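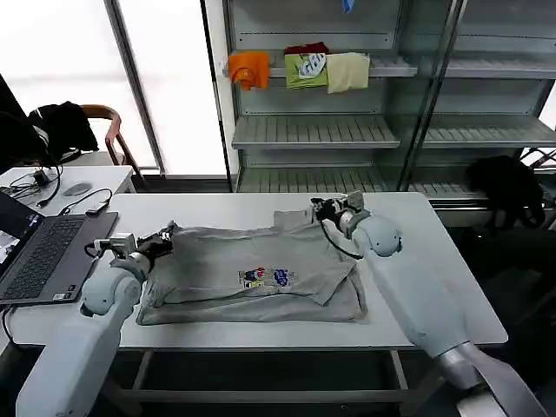
지역 신문이 문을 닫을 때 우리가 잃는 것

나는 한국에 와서 산 지 7년이 되었고, 한국어로 글을 쓰는 것은 아직도 조심스럽습니다. 그래도 이 이야기는 한국어로 쓰고 싶었습니다. 요즘 한국 친구들이 지역 신문을 왜 돈을 내고 보아야 하느냐고 나에게 자주 묻기 때문입니다.

내가 자란 도시 주스빌에는 신문이 하나 있었습니다. 이름은 폴리시추크였고, 창간한 사람의 성을 그대로 쓴 것입니다. 기자는 5명이었습니다. 좋은 신문이었다고 말하기는 어렵습니다. 맞춤법이 틀린 제목도 있었고, 시장의 생일을 1면에 실은 적도 있습니다. 어머니는 그날 신문을 읽지 않고 창문을 닦는 데 쓰셨습니다.

그런데 그 신문의 기자 올레샤 로마뉴크는 매주 시의회 회의에 갔습니다. 회의는 길고, 대부분은 하수관이나 주차 구역에 대한 것입니다. 로마뉴크 기자는 끝까지 앉아서 누가 찬성했고 누가 반대했는지를 적었습니다. 학교 급식 계약이 소붐이라는 회사로 넘어갔을 때, 입찰한 회사가 하나밖에 없었다는 사실을 쓴 사람도 이 기자입니다. 그 기사는 4면 아래쪽에 작게 실렸습니다. 그러나 5월에 시의회는 입찰을 다시 했습니다.

신문은 그 후에 폐간되었습니다. 마지막에는 유료 독자가 3000명도 되지 않았다고 들었습니다. 지금 주스빌 사람들은 소셜 미디어의 동네 모임에서 소식을 봅니다. 나도 가끔 들어가 봅니다. 잃어버린 고양이, 새로 생긴 빵집 파린, 도로 공사에 대한 불평이 있습니다. 유익한 글도 많습니다. 하지만 시의회 회의록을 읽고 글을 올리는 사람은 아직 보지 못했습니다.

어떤 분들은 회의록이 인터넷에 공개되어 있으니 기자가 필요 없다고 말합니다. 나는 이 의견에 동의하지 않습니다. 지난달에 나는 그 도시의 예산 문서를 하나 열어 보았습니다. 나의 모국어로 쓰여 있는데도 21쪽에서 포기했습니다. 문서가 공개되어 있는 것과 시민이 그 내용을 아는 것 사이에는 누군가의 노동이 있습니다. 그 노동에는 월급이 필요합니다.

정부가 지원금을 주면 된다는 의견도 있습니다. 대학 동기 조야 쿠시니르는 이 문제로 나와 오래 다투었습니다. 조야는 지원금 없이는 작은 신문이 살 수 없다고 하고, 나는 시청의 돈을 받은 신문이 시청을 비판하기 어렵다고 합니다. 조야의 말에도 맞는 부분이 있습니다. 광고에 의지하는 신문도 자유롭지 않기는 마찬가지입니다. 폴리시추크도 가장 큰 광고주였던 가구점에 대해서는 나쁜 기사를 한 번도 쓰지 않았습니다. 만약 지원금을 준다면, 적어도 그 결정을 시장이나 군수가 하지 않게 해야 한다고 생각합니다. 그리고 어느 신문이 얼마를 받았는지 그 신문의 지면에 실어야 합니다.

나는 지금 사는 군의 주간 신문을 구독하고 있습니다. 솔직히 다 읽지는 못합니다. 모르는 한자어가 많고, 부고와 축제 기사는 넘깁니다. 지난주에는 군의회가 버스 노선 하나를 없애는 안을 심의한다는 기사가 있었습니다. 내가 장을 보러 갈 때 타는 버스입니다. 기사에는 의원들의 이름과 다음 회의 날짜가 적혀 있었습니다. 나는 투표권이 없는 주민이지만 방청은 할 수 있다고 하여, 전화로 신청을 해 두었습니다.

올렉산드라 대신 필명을 쓰지 않고 본명으로 씁니다. 솔로미야 이바니신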